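Another Year, Another List

8 August 2023

The email came in before I had finished my toast. "Congratulations! Your business has been shortlisted for the Trellero Regional Enterprise Awards." I run a two-person bookkeeping firm above a dry cleaner's. We are good at what we do, I think, but I had never heard of Trellero and I couldn't see how they had heard of me.

So I read down. I always read down. The shortlist for my category, Best Small Professional Service, had 274 names on it. I know this because they publish the whole thing as a PDF and number every line. I am used to a shortlist being short. There are 30 categories, and if the others are anything like mine then most of the county is up for something.

Being shortlisted costs nothing. Being judged costs a "participation contribution", and that gets you a badge for your website and one seat at the dinner in September. A second seat is extra. The table package is a good deal extra, and comes with a half-page in the souvenir brochure, which you write yourself. I asked by email who the judges were and got a reply saying the panel was made up of respected leaders from across the business community. I asked again. I haven't had an answer to that one.

I don't want to be sour about all of it. A client of ours, Gyamfi, who make commercial shelving, won something a few years back and it did them some good. A buyer mentioned it in a meeting, and they put the certificate in reception where people could see it. But that was a trade prize, given out by people who fit shelves for a living and had gone round the workshop to look at the work. They asked to see the order book too. It cost Gyamfi a morning and some biscuits. 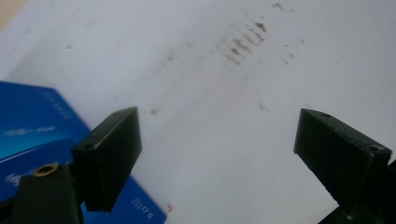
Brown marks on white.

Compare that with Cullell, the printers two streets over, who have nine awards in the window and have been late with every job I ever gave them. I looked up four of the nine. Two came from websites that no longer exist. One came from the same outfit that had sent me my email, under its old name, Tulent. They changed it at some point — I would have too, after reading what people wrote about the dinner.

What bothers me is how the thing feeds itself. The firm pays, the firm puts the badge up, the local paper runs the press release word for word, and the next firm along sees it and thinks it had better have one as well. By then it looks like a proper honour, and you'd have to be a bit of a misery to ask where it came from. I have clients who put these fees through under marketing, and I suppose that is the right place for them. I just wish they would look at what it brought in before they pay again.

My business partner thinks we should go. She says we'd meet people. I said we would meet 30 categories' worth of other people who had also paid to be there, all hoping to meet a customer, and she said that was more or less what the Chamber breakfast was and I never complained about that. I do complain about that, as it happens, but the breakfast is cheap and the bacon is decent.

We have left it that I'll write to them a third time about the judges. If I get a name — one real name, with a job attached — I will pay for the two seats myself and wear a tie.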